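Dorm Laundry Room Wait Times, Final Report
Odette Riviere, Intro to Research Methods
17/07/2023

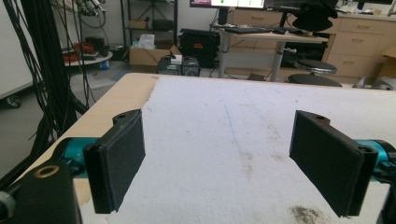 Background. Groltier Hall has 12 washers and everybody complains. I wanted to know if the waits are really that bad or if people just all go Sunday night. My guess going in was the second one. Housing did a survey in March but it only asked if you were "satisfied," no times, so not much use here.

Method. Sat in the laundry room on 4 evenings, two on weekends and two during the week, 6 pm until closing. Wrote down when each person walked in and when they got a machine. If someone left without washing I marked it as a walkout. Also put a paper form by the door for people who came in when I wasn't there. Got 3 forms back. One was a drawing of a sock. Did not use the forms.

Results. Sunday was bad, like I figured. Most people who came in after dinner had to wait for a washer and several gave up. Weeknights almost no waiting at all, I got a lot of reading done. The thing I didn't expect was how many washers were finished and just sitting there full. On Sunday that was the main problem, more than not enough machines. People don't want to touch somebody elses wet clothes so they stand there.

Dryers weren't part of the plan but they should of been. The Wirnen ones on the back wall take two cycles for towels, so people hang around longer and the folding table fills up.

Compared to Kastow Hall: my roommate from last year lives there and says they have a sign up sheet. I only went once, on a weekday, so can't really compare. Sheet was mostly blank.

Problems with the study. Too few evenings. Summer session, so the building is half empty and the fall numbers would be worse. Also people knew I was writing stuff down and a couple of them moved there laundry faster when they saw me.

Recommendations. Baskets on top of the washers so the next person can empty a finished load. A posted rule, ten minutes and then it's fair game. Buying more washers can wait until somebody tries that.

Still to do: clean up the table of times, add the Sunday chart, fix citations (the Toledo article is missing page numbers).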